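Teilnehmerinnen und Teilnehmer gesucht: Ein Jahr ohne Vorratskauf

Hultura, Arbeitsgruppe Haushalt und Alltag, Standort Kirnberg

Wer heute einen Ratgeber zum Thema Haushaltskasse aufschlägt, liest fast immer denselben Satz: Wer auf Vorrat kauft, spart. Großpackung, Sonderangebot, Keller voll, Geld übrig. Wir haben nach Belegen dafür gesucht und wenig gefunden, was einer zweiten Lektüre standhält. Meist wird der Kilopreis verglichen, und damit ist die Rechnung zu Ende. Was weggeworfen wird, was doppelt im Schrank steht und was nur gegessen wird, damit es wegkommt, taucht nirgends auf.

Wir suchen deshalb Haushalte, die bereit sind, zwölf Monate lang anders einzukaufen und darüber Buch zu führen. Beginn ist im Dezember, also ausgerechnet in dem Monat, in dem die meisten Leute mehr einkaufen, als sie brauchen. Das ist Absicht. Eine Untersuchung, die im ruhigen Februar anfängt, misst vor allem den Februar.

Vorweg eine Warnung. Wir versprechen Ihnen nicht, dass Sie Geld sparen. Wir versprechen auch nicht, dass Sie sich nach einem Jahr gesünder ernähren oder bewusster leben, was immer das heißen mag. Es kann gut sein, dass Sie am Ende mehr ausgegeben haben als vorher. Auch das wäre ein Ergebnis, und wir würden es veröffentlichen.
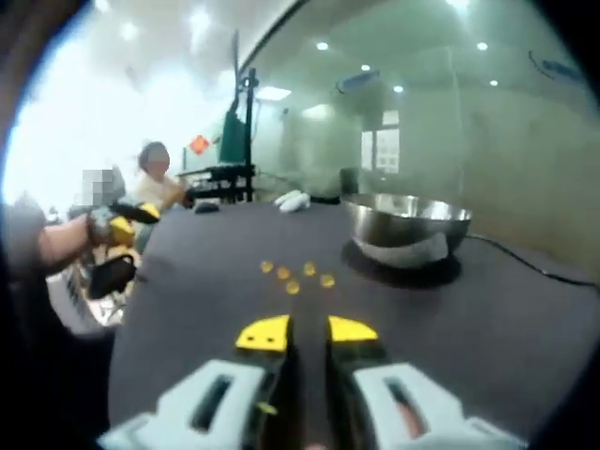

Die Vorstudie lief mit 50 Haushalten und hat uns vor allem gezeigt, wie schlecht Menschen ihre eigenen Ausgaben schätzen. Das gilt ausdrücklich auch für uns. Bontu Alemayehu, die das Projekt leitet, hatte den Verbrauch an Mehl und Zucker in ihrer Küche fast doppelt so hoch angesetzt, wie er dann auf den Kassenzetteln stand. Seitdem nehmen wir keine Schätzungen mehr an, nur noch Belege.

Was Sie tun sollen

Sie kaufen jeweils nur für die kommenden drei Tage ein. Salz, Öl, Gewürze und Tiernahrung sind ausgenommen. Über Kaffee wurde lange gestritten; er ist nicht ausgenommen.

Sie heben jeden Kassenzettel auf und schicken ihn uns gesammelt am Monatsende. Fotos genügen, sofern man die Beträge lesen kann. Zerknüllte Zettel aus der Manteltasche bitte vorher glätten.

Sie wiegen, was in den Müll wandert. Eine Küchenwaage stellen wir, einen Eimer müssten Sie selbst haben. Schalen und Knochen werden getrennt von dem notiert, was man noch hätte essen können. Die Grenze ist unscharf — beim Strunk vom Brokkoli gehen die Meinungen auseinander — und wir bitten Sie lediglich, Ihre eigene Grenze das ganze Jahr über beizubehalten.

Sie führen Protokoll über die Zeit. Drei kleine Einkäufe dauern länger als ein großer, und wer diese Zeit unterschlägt, rechnet sich die Sache schön. Notieren Sie Abfahrt und Rückkehr, auch wenn Sie unterwegs noch bei der Post waren.

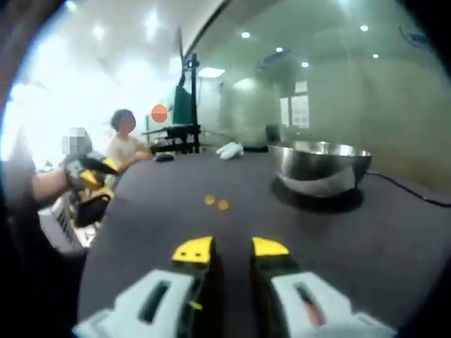
Wen wir suchen

Gesucht werden Haushalte mit einer bis sechs Personen in Kirnberg und den umliegenden Gemeinden. Der nächste Laden sollte auch ohne Auto erreichbar sein. Wer auf dem Aussiedlerhof wohnt, hat gute Gründe für einen vollen Keller, und die wollen wir niemandem ausreden.

Besonders freuen wir uns über Menschen, die unser Vorhaben für Unfug halten. Das ist ernst gemeint. In der Vorstudie hatten wir zu viele Freiwillige, die ohnehin schon wenig kauften und das gern bestätigt haben wollten. Mit solchen Leuten bekommt man schöne Zahlen, die für den Rest der Bevölkerung nichts bedeuten. Wenn Sie also drei Tiefkühltruhen besitzen und stolz darauf sind, melden Sie sich.

Nicht teilnehmen können Haushalte, in denen jemand aus medizinischen Gründen eine feste Diät einhalten muss, sowie Angestellte des Lebensmittelhandels. Die Firma Gratham hatte angeboten, uns mit Warengutscheinen zu unterstützen. Wir haben abgelehnt. Eine Studie über das Einkaufen, die von einem Händler bezahlt wird, würden wir selbst nicht lesen.

Was Sie bekommen

Die Aufwandsentschädigung beträgt 1.167 Euro für das volle Jahr, ausgezahlt in zwei Teilen nach sechs und nach zwölf Monaten. Wer vorher aussteigt, erhält den Anteil bis zum letzten vollständigen Monat. Für die Waage verlangen wir kein Pfand, hätten sie aber gern zurück.

Ob die Summe angemessen ist, darüber kann man streiten. Rechnet man sie auf die Stunden um, die das Wiegen und Aufschreiben kostet, ist es kein guter Stundenlohn. Wir sagen das lieber jetzt, bevor Sie es im März selbst ausrechnen.

Bedenken aus der Vorstudie

Nach der Vorstudie haben wir die Beteiligten gefragt, was sie gestört hat. Die Antworten waren deutlicher, als wir erwartet hatten, und einige haben zu Änderungen geführt. So darf jetzt einmal im Monat außer der Reihe eingekauft werden, etwa wenn sich Besuch ansagt. Ein Kuchen für zwölf Leute lässt sich schlecht nach Dreitagesregel planen. Der zusätzliche Einkauf wird auf dem Beleg mit einem Kreuz markiert und später gesondert ausgewertet. Andere Einwände stehen bis heute im Raum.

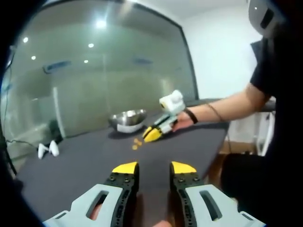
Fjeld schrieb uns, das Ganze bestrafe Leute mit Schichtdienst: Wer um 22 Uhr nach Hause komme, stehe vor geschlossenen Läden und esse dann eben Brot mit Senf. Drei Tage seien eine Zahl vom Schreibtisch, vier oder fünf hätten es auch getan, und bei ihm habe am Ende vor allem die Laune gelitten.

Ganz entkräften können wir das nicht. Für Schichtarbeitende gilt nun eine Frist von fünf Tagen, was die Auswertung komplizierter macht und die Vergleichbarkeit nicht verbessert. Warum es überhaupt drei Tage wurden, ist schnell erzählt: So lange hält sich ein aufgeschnittenes Brot in den meisten Küchen ohne größeren Ärger. Eine tiefere Begründung haben wir nicht.

Anmeldung

Bitte schreiben Sie formlos an Hultura, Standort Kirnberg, Stichwort Dreitageskauf. Wir brauchen die Zahl der Personen im Haushalt, die ungefähre Entfernung zum nächsten Laden und einen Satz dazu, was Sie von der Sache halten. Lob hilft bei der Auswahl nicht. Telefonisch erreichen Sie uns vormittags zwischen 9 und 11 Uhr, Rückrufe können ein paar Tage dauern.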